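Feb 2, 2025

Cold start, 10 degrees in the back room by the thermometer on the shelf. Spent the morning on the odds and ends, which have been migrating between three drawers since July. Decided on one bin for anything with no fixed place and no further subdivision until the contents settle.

The grey cardboard bin is in use for this. Sloped sides, high back. The cardboard is scuffed on the back panel and the floor is dirty, but it holds its shape. An orange spring clamp on each upper corner. Contents at midday: toy screwdriver (blue), one red toy brick, hint water bottle, white stapler, and a couple of smaller pieces I have not classified. 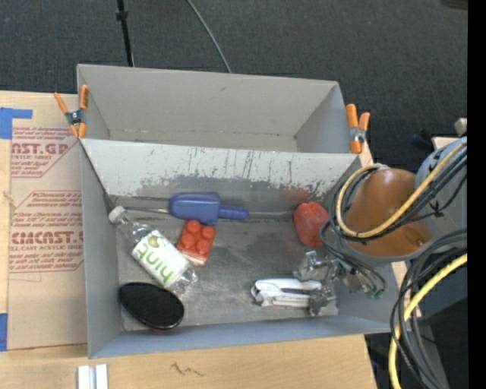

The bottle is the least efficient item by volume. Lying diagonally it uses more floor than the stapler and the brick together. If it goes to the kitchen the rest will sit in a single layer with room over. The stapler should go back to the desk, but the desk drawer is full of Barry Mellor's Evangelista paperwork, and he wants that left alone until he is back from Lirnavau.

Measured the shelf after lunch. 700 mm clear width, 300 mm deep. A second bin would fit beside the first if the lamp moved. Priced a lidded one from Collon and decided against it, as lids only encourage stacking.

Afternoon: swept, emptied the left drawer, relined it with brown paper. Toy pieces to go to my sister's in one bag. Drawer two tomorrow, screws and hooks first.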